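4.2 Recording demonstrations for the hanger task

This section covers data collection on the Moon two-arm cell. Complete section 4.1 (arm homing) first.

1. Place the clothes rack between the two arms, with the hanger on the top bar.
2. Start the Udwood recorder and wait for both wrist camera streams.
3. Bring the right gripper to the hanger. Keep the left gripper open nearby.
4. Record one attempt per file. Stop the recorder before resetting the rack.

Note: Change the wall print and the loose objects after every 23 files. Flowers, toys and patterned mats are suitable. The policy must learn to ignore them.

CAUTION: Keep hands outside the aluminum frame while the arms are powered. Check that the wrist cables hang clear of the rack.

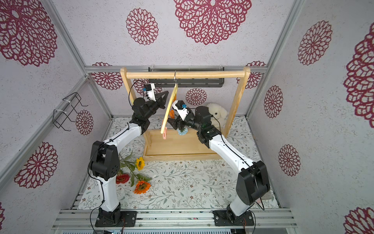
Callum Mackay objects to the schedule in step 4's note: changing the print and the objects together hides which of the two the policy depends on, and he would change them in separate blocks. Sites that need this breakdown should set the recorder to "split" mode – file names then carry a background code and an object code.

5. Review each file. Delete any in which a camera stream dropped out.
6. Train on the accepted files. The reference policy used 712 files and completed 80 percent of trials on prints it had not seen. With a single plain background, it completed almost 3 in 10.

Note: Do not mix files from before and after a camera is remounted. Repeat the calibration in section 3 and start a new set.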